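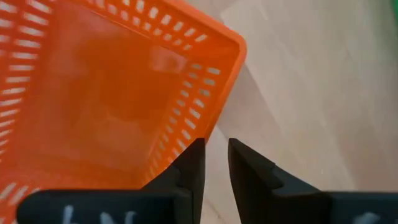
The basket problem

Sofia Sarantis wants a robot that can tidy. That's it. Two arms, one table, a bunch of little plastic baskets, and at the end of it everything lined up the way a person would do it. She has been at this since June, evenings mostly, in a shared workshop called Dravside that smells of cut wood and somebody's soup.

Wednesday is build night. I got there at six. She was already under the table with a hex key in her teeth.

"Don't lean on that," was the first thing she said to me. The second was where the coffee was.

The project is called Plurton. No meaning, she just liked how it sounded. It started at home, on a kitchen table, with one arm and a clamp that left dents in the wood. Her landlord has not seen the dents. Then a second arm came along and the kitchen was done for. Dravside had a corner free and a rule that you can leave your stuff out overnight if you pay for the corner. She pays for the corner.

Money so far: $3,213, not counting the arms. She keeps a list. Bolts are on it. So is a parking ticket.

Why baskets

Cheap, light, don't break when you drop them. And you will drop them. She tried cups first and gave up after one bad weekend. Tried wooden blocks, too easy. A block is a block, you squeeze it and it comes along. A basket is mostly air. Grab the wall and it bends, and the arm thinks it has less than it has. Grab the rim and you're fine, if you come in square. Come in at a slant and the thing swings out of your hand.

So everything is about the rim. Finger pads, how far the fingers open, how far down they go before they close. She has notes on all of it, in pencil, in a school notebook, and she reads from them like recipes. "Too low. Too low. OK. Too low."

The slots are the other headache. Rows and rows of them, in every wall, and a narrow fingertip can find one when you least want it to. When that happens the basket goes up with the arm and stays there. The first time, she laughed. By now she has a word for it I can't print here.

Color helps a little. Orange is easy for the software, it stands out from the pale top. Green is OK. Black is the pain, black fingers on a black basket, and the software loses track of where one stops and the other starts. She thought about leaving black out. Then decided that was cheating.

How the thing gets taught

No fancy code for the moves themselves. She drives the arms by hand through a task, the computer records it, and she does it again. And again. The count on her laptop when I looked was 1,392 recorded runs. She throws out the bad ones on Sunday nights in front of the TV, which she says is the worst part of the whole hobby.

A run is short. Pick up, turn, set down, let go. The letting go is where most of them die. Fingers open, basket sticks for a moment, whole row gets nudged and now nothing is straight. Her fix was to press down a bit before opening. Took her 15 tries to get the amount right, and she still isn't happy with it on the right side.

She won't clear the table for it either. The plant stays, the red lamp stays. A real desk has junk on it, she says, and if the arms can't work next to a lamp then what's the point. The cord is fair game too.

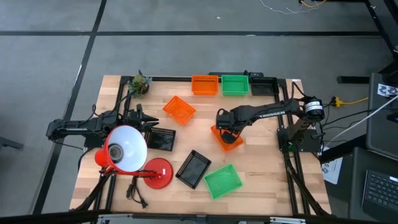 Things that went wrong

The frame, first. She put it together a hair out of square and spent two weeks blaming the software. Everything the left arm set down came out crooked. A guy named Gavalas who builds bookshelves across the room walked over with a framing square, held it to the corner, and walked back. Didn't say a word.

Then the cables. Black ones, all of them, hung so they'd catch on the elbow at full reach. She retied the lot. Then retied it agian when the new ones were too short.

Then the table slipped on the carpet tile. A tiny bit per run, but a tiny bit times a few hundred is a lot. Rubber feet, nine dollars, done. Should of been the first thing she bought.

What's next

Erutlow, a small hobby fair a town over, has offered her a spot with power and a folding chair. She'd like the arms to line up a full row there in front of people with no hands on the controls. Her best streak so far is 19 baskets placed without a fix, at one in the morning, no witnesses.

Does she think she'll make it? Shrug. She wants new finger pads first. Softer. She has three kinds of rubber on order and an old bike tube in her bag in case none of them work.

I left at ten. She was back in the notebook, pencil going.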